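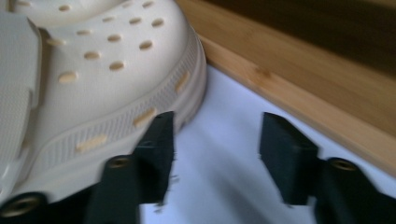 I'd been trying to get Lensa Chala to sit down with me for months, and when she finally did it was in the canteen at Millach town hall, with a tray of chips between us and her phone face down on the table.

Lensa runs the training side of the council's front-line staff. She started on the post desk, moved to housing, then licensing, and she still talks like someone who's had to answer the phones. "I know what it's like when a person rings for the fourth time and you can't see what the last three people told them," she says. "You feel daft. They feel worse."

That's more or less why she set up the swap scheme. For 40 days a year, spread out however the team can manage, office staff go and work in one of the neighbourhood offices, Womitz being the busiest – and the chilliest, she warns me, bring a jumper. She had 11 people on the first round in December and now there are 80 signed up, with managers going too, which she insisted on.

I asked if the managers minded. She laughed for quite a long time. "One of them asked me if he could do his by video call. No! You sit at the counter, you take a ticket, you deal with whoever's next."

Karthik Sekder was the name on my notes, so apologies to Karthik Sikder, who joined us halfway through the chips and very kindly spelled it out for me. He's in planning, and did his first stint at Womitz. "I'd written half of our letters," he told me. "Then a woman put one on the counter and asked me what it meant, and I had to read it twice." He's since rewritten it, and it fits on one side.

Money is the sore point. Lensa gets 2,594 pounds for the whole year, mostly bus fares and cover. She'd like a proper post to run it – someone who isn't her, at nine at night – and she'll be asking for one when the budget paper goes in on 20th April. Does she think she'll get it? "I think I'll get half of one," she says, and pinches the last chip.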